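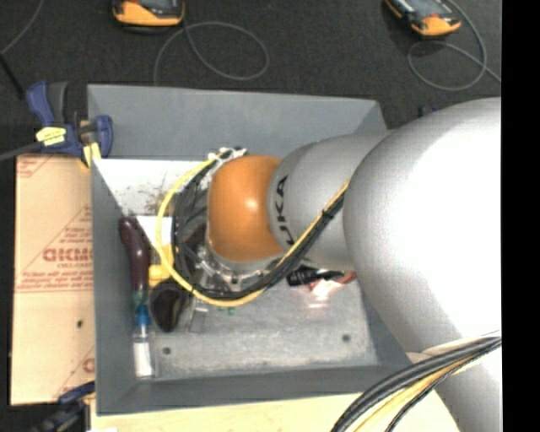
Slide 1 – KUKA arm over the gray bin, mixed items. Clamps at the left corners.

Leave slide up while people sit down. Don't start till doors shut.

OPEN
Hi, Khadija Radwan, Peswood. I do the sorting and put-away side. Title says "Can it tidy up yet?" – short answer is sort of, one bin at a time. Long answer is next 20 min.

Ask room: who has a junk drawer at home? Hands. Who would pay to have it sorted? Fewer hands. Who would let an arm this size into the kitchen? Wait for laugh, move on.

WHY A BIN
Every chore we get asked about comes down to this. Unload the groceries. Put the toys away. Clear the returns cart. Kit the parts for the next shift. All of it = reach into mess, get one thing, put it where it goes.
Point at slide – long purple one by the left wall. Curved, shiny. Eggplant shape. Person grabs it without looking. For us the wall is the problem, fingers or cup need room and the wall is in the way.
Then the clear stuff. Slim clear container right next to it, and the little see-through or metal thing mid floor. Depth camera hates these. Red and clear shiny package too – reflections. If you remember one thing from today, remember shiny and clear.
Cables: somebody always asks about the yellow loop. Yes cables eat workspace. Yes they block views. Skip unless asked.

NUMBERS (go slow here, last time I rushed)
Spring run, finished in April. 1,162 pick attempts, 6 object sets, 2 lighting setups.
Matte boxy things: fine. Boring even. You could put it on a line Friday.
Soft or bagged things: ok till the bag folds over.
Clear things: coin flip, and on bad days less. Don't soften this, somebody from Mikuš will be in the room and they have seen the logs.
Biggest time cost was not missed picks. It was dropped picks – it thinks it has it, carries it, nothing there. Then a person walks over. Say "walks over" and pause. That walk is the whole business case.

SHOP FLOOR
So shop floor, yes, for some jobs, today. Reasons:
– you pick the bin
– you pick the lights
– you can clamp things down so they stay put
– same items tomorrow as today, mostly
– somebody near by to hit reset
Jalamness pilot: kitting trays, narrow part list. They kept it. They also kept the person who used to do it, she now runs the cell plus the one next to it. Happy to talk about that after, ask me for details not the slide.

HOME
No. Not yet. Say it plain, dont mumble.
Nothing is clamped down in a house. Drawer is different every time you open it. A loaf of Hovis is a good test, try it with your own hand – squeeze enough to lift, not enough to leave a dent. We can do it when we know it's bread. The trouble is knowing its bread when it's under a dishcloth.
Also speed. My kid empties the dishwasher badly in around 50 songs' worth of complaining and still beats us.
Also size. Smaller arms exist, they reach less and lift less, so now it's a table chore robot and the table has to come to it.

WHAT I'D BUY NOW
If you run a small shop: one station, one job, items you can list on a sheet of paper. Count the walks over for a week before you sign anyhting.
If you're a home person: a bigger drawer. (ok if the room is warm, cut if not)

LIKELY QUESTIONS
Suction or fingers? Both, swap by item, swap costs time.
Does more training data fix clear objects? Helps some. Better light helped more, for us.
Does it learn overnight? No. We retrain, we check, we put it back.
Safe around people? Big arm = fence or scanner. Not a maybe.
When for homes? I don't give years. If pushed: folding towels before emptying a sink.

CLOSE
Back to slide 1. Ask them which thing in the bin they'd pick up first and why. Take two answers only, we run into lunch.
Thanks, card's by the door.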